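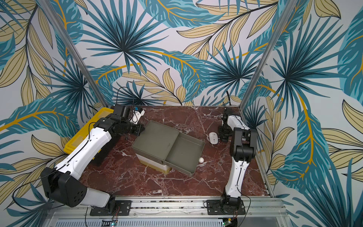
## Minutes of the Dretenbridge Tidy Table Group, Sat 14 November

**Present:** Maureen Hebden (chair), Bence Gulyás, Delia Benítez, Shirley Kershaw, Jade Bellamy (minutes)

**Apologies:** none, which was a lovely surprise given the rain.

### 1. Last meeting's minutes

Read and agreed, with one correction from Shirley. The drawer labels she brought along in the fall were printed on card and not on sticky paper, and she would like that put right so that people don't go looking for the sticky ones. Noted, with apologies to Shirley from your minute-taker.

### 2. The leaf wallpaper

We spent a good long while on this, and I think everybody enjoyed it. Maureen said how pleased she is with the big tropical pattern now that she has lived with it for a bit – the teal and blue palm fronds, the golden stems – and that it makes sorting odds and ends feel like less of a chore. Delia likes it too but finds it busy behind small things, and said she loses sight of anything blue against it. Bence pointed out that the light background between the leaves helps, and that having the same pattern on all three sides at least means the eye gets used to it.

Delia asked whether we might try something plainer for the spring. After some friendly back and forth it was agreed to leave the leaves where they are and look again in January, when Delia will bring two plain samples from Canpolat for us to hold up and argue over.

### 3. The marble top

Shirley reported on looking after the dark red marble. She has been using a soft cloth, warm water and a very small drop of dish soap, and then going over it again with a dry cloth, because the white veins are pretty but they do make it hard to tell a smear from the stone. She asks us all, please, not to use vinegar or lemon on it, however well it works on the kettle at home. Bence confessed to having owned a bottle of lemon spray and promised to take it home with him.

Maureen wondered about felt pads under the heavier containers. Jade has a pack left over from her dining chairs and will bring them next time.

### 4. The yellow one and the gray one

This came up under any other business last time and ran out of minutes, so it got its own item. The question was what belongs in the yellow plastic container and what belongs in the see-through gray storage box, as we have all been doing it our own way and then wondering where the string went.

Shirley favored going by size, with small things in the yellow. Delia felt it should go by how often a thing is wanted. Bence said his mother kept everything in one big biscuit tin and raised four children perfectly well, and we all had a laugh at that, but it didn't settle the matter.

In the end we agreed as follows:

- Yellow for things still waiting to be sorted.
- Gray for things that have been sorted and are ready to go back to their proper cupboard.
- Nothing to be stacked higher than the rim, so that the next person can see what they've got.
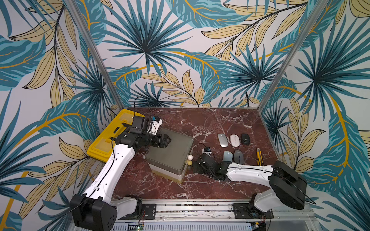 Shirley asked: if something has no proper cupboard to go back to, which box does it live in?

Maureen answered that it stays with the yellow until the next meeting, when whoever put it there should bring it up so that we can find it a home together. Shirley was happy with that, and asked for it to be written down.

### 5. The Clerklow swap day

Delia has had a kind note from the Clerklow group, who are planning a swap day for spare boxes, baskets and jars and would like us to join in. They printed 1,000 flyers last year and had a good many over, so this time they'd like to share a smaller batch with us. All in favor. Bence offered to drive, provided somebody else does the talking, and Delia said that would be no trouble at all.

### 6. Any other business

Jade asked whether the Detora drawer dividers were ever sent back. Maureen believes they are in her hall closet, behind the coats, and will check.

Bence thanked Shirley for the ginger cake.

### To do

- **Delia:** plain wallpaper samples; reply to Clerklow
- **Jade:** felt pads
- **Maureen:** look for the dividers
- **Bence:** lemon spray to go home
- **Shirley:** write up the marble notes on a card

Next meeting in January, date to be confirmed by Maureen.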